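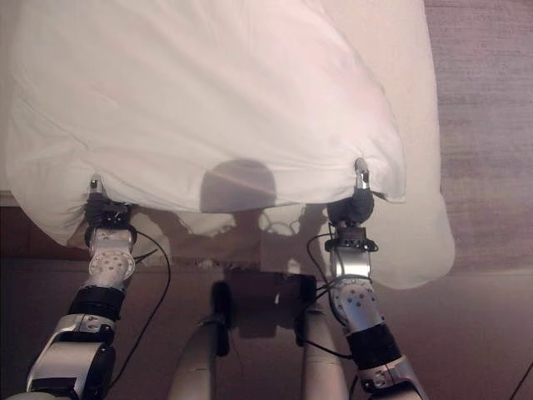 Figure 5. View from the robot's head during the cloth task. Both grippers hold the lower edge of a large white cloth; cables run from the wrists down between the arms.

4. Working rules for two-arm handling of large textiles

4.1 Scope

The rules in this section were written for the Dilivholm test site, where a two-arm robot handles bed linen in a furnished room. They apply to pieces of cloth which are wider than the distance between the shoulders of the robot. Small items, such as napkins and face towels, are covered by the general handling rules of Section 3 and are not repeated.

We began with the general safety instructions of the site, which were prepared for rigid objects. These instructions assume that the operator always sees the object, the arms and the floor at the same time. With a large sheet this assumption fails. In Figure 5 the cloth fills the upper part of the view, and the floor behind it cannot be checked from the head camera. A person or an obstacle on the far side would not be noticed by the operator. For this reason we treat a raised sheet as a closed door, and the rules below follow from this decision.

4.2 Free area and second observer

Before the cloth is lifted, the area behind it must be confirmed free by a second observer who stands to the side and has a direct line of sight. The confirmation is spoken aloud and is valid for one lift only. If the cloth is lowered to the floor and lifted again, a new confirmation is required. In the first draft we allowed one confirmation for a whole session, but the operators at Dilivholm asked for the stricter form, and we accepted their proposal.

The observer holds the stop button. The operator has a separate stop function on the control station, and either of them may use it without giving a reason.

4.3 Grip points

The two grip points should be on the same edge of the cloth, and the edge between them should be near to level. A small difference in height is acceptable, like the one in Figure 5, where the right gripper is slightly higher than the left. The rule does not ask for a perfectly straight edge. It asks that the operator can see both grippers and the edge between them, so that a slipping grip is noticed early.

Material outside of the grip points may hang freely if it does not touch the wheels, the base or any cable on the floor. When a flap hangs lower than the base cover, the operator must regrip closer to the corner. Pulling the cloth tight to raise a flap is not permitted. The force limit of the wrist was selected for carrying, and in our opinion it should not be used as a tensioning device.

4.4 Cables

External cables are the weak point of our setup. The cables at the wrists form loops, and a loop can catch a fold when the arms move toward each other. We require that the cables are inspected at the start of every shift and after each change of gripper. The inspection has three steps: both arms are moved to the widest position, both arms are moved to the closest position, and the loops are looked at in each case. The third step is to check by hand, with the power of the arms disconnected, that no connector has become loose.

A sleeve for the wrist cables was tested with the Claretti grippers, but it reduced the rotation of the wrist, and we do not require it.

4.5 Light and shadow

The lamps of a furnished room are usually above the robot, and the robot can cast a shadow on its own work. A rounded dark shadow is visible on the lower edge of the cloth in Figure 5, between the grippers. Such shadows have low importance for a human operator, but an edge detector can take them for a fold or for the end of the cloth. We therefore recommend that the position of the lamps is written in the session record, and that automatic edge detection is not used as the only condition for closing a gripper.

4.6 Records

Every session receives one record sheet. It contains the type of cloth, the lamp positions, the result of the cable inspection and all stops with their cause. The rules were applied in 146 sessions. In 16 of them a stop was made by the observer, and in 5 by the operator. The most frequent cause written by the observers was a person entering the room. The sheets follow the Ruddock template, with one added field for the height of the lowest flap.

It must be said that the sheets were filled in by the same staff who carried out the work, and short stops could be missing. A comparison with the controller log is planned for the second site, Goltance, where the same rules have been in use from June.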